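Matcombe Keeps Its Visitor Fee Unchanged for Another Season

The Matcombe Visitor Office will hold the price of its town pass at 3 dollars through the coming year, its director, Tineke Dewulf, confirmed in an interview in September 2018. The pass covers the harbor walk, the old customs house and the ferry to Flillstead.

Ms. Dewulf has led the office since January of last year. She said the decision followed a review of pass sales and of spending in town by overnight guests.

"We looked at raising the price, and we looked at dropping it altogether," she said. "The pass pays for the path repairs and for the ferry staff. Without it, that money would have to come from the residents, and we did not think that was fair to them."

The office sold 342 passes on the busiest day of the summer. The ferry can carry 600 passengers a day, and Ms. Dewulf said that limit, more than the price, now shapes how the town plans its season.

"People ask why we do not advertise more in July," she said. "The answer is the boat. I would much prefer to see those visitors in spring, when the Hekitz trail is open and there are rooms free."

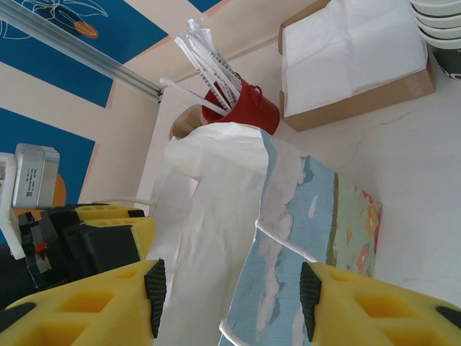
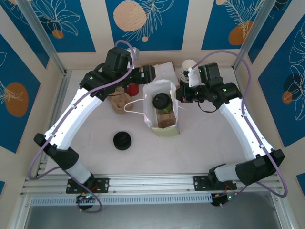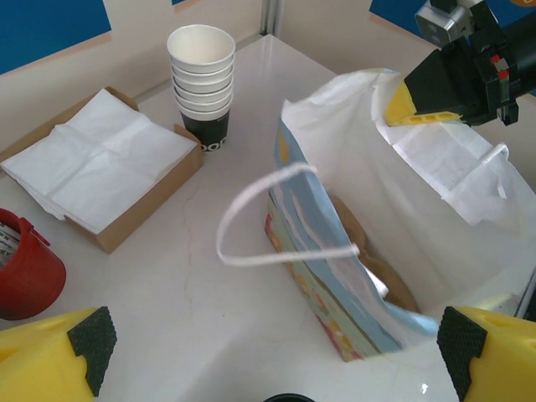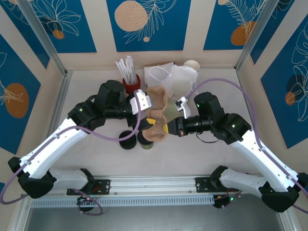 The Hekitz trail runs 18 miles inland from the harbor and has no restaurant along its middle section. Walkers have asked the office for several years to arrange food that can be taken along. Starting next spring, pass holders will be able to order a packed lunch the evening before and collect it at the trailhead. Ms. Dewulf would like it kept simple: a white paper bag with rope handles, something like a bread roll inside, and a molded cardboard carrier for those who are buying drinks for a group. The contract has gone to the Sfakianakis bakery on Harbor Street, which already supplies the ferry kiosk.

"It is a small thing, but it comes up in our guest survey every year," she said. "Walkers turn back early because they are hungry – and then they do not stay the night at the far end."

Asked about the guesthouses at that end of the trail, she said that two owners had agreed to open earlier in the year and that talks with others were continuing. The office will not offer them payments for doing so.

The new pass goes on sale in January at the customs house and at the ferry landing. Children will continue to travel free with an adult.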